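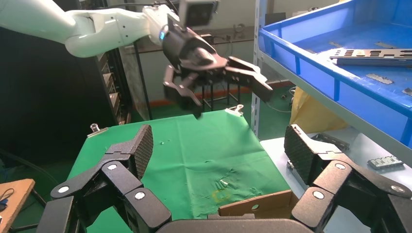 My local hardware store closed in February, and I have been grieving it in the only way open to me, by complaining at length to people who buy everything online. They're sympathetic. They also want to know what I was doing in there three times a week.

Mostly I was asking Viktória Barta for washers. She ran the counter at Gaete Hardware, and her method was to look at whatever broken thing you had brought in, then at you, and decide which of the two could be saved. A tap spindle got a new O-ring. I got a lecture on turning the mains off first.

You can't do that with a search bar. Last month I needed a part for a Tarkel mixer tap and was offered 279 results, sorted by relevance, the first being a garden hose in a colour called eucalyptus. I bought a bag of 45 assorted seals in the end. One fitted. The other 44 live in the kitchen drawer with the takeaway menus, awaiting a plumbing emergency of suitable variety.

Amr Morsy, who mends lamps and toasters from his garage in Votmont, thinks I'm being sentimental. He points out that the old shop was shut by noon on the weekend and charged 20 dollars for a tin of grease. He's right about the grease. He also drove to Gaete every fortnight for a decade, and I notice he has kept the paper bags.

What he misses, when pressed, is buying one of something. A single screw, chosen from a wooden tray and rung up for a few cents with no visible resentment. The big sheds at Ukon sell screws in tubs you could bathe a spaniel in. I now own enough masonry plugs to hang the contents of a regional gallery, and I rent.

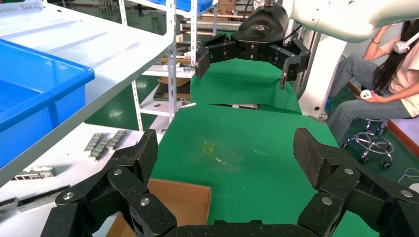 The second-best counter

There is still a place on the far side of Votmont, wedged between a bakery and a tax agent, with 2 narrow aisles and a bell that works when the weather suits it. The man at the till didn't know what my tap part was. He went out the back for so long that I read the entire label on a bottle of drain cleaner, then came out with three candidates in his palm and an expression of mild professional doubt.

None of them fitted. I've been back twice since, and he has started saying hello.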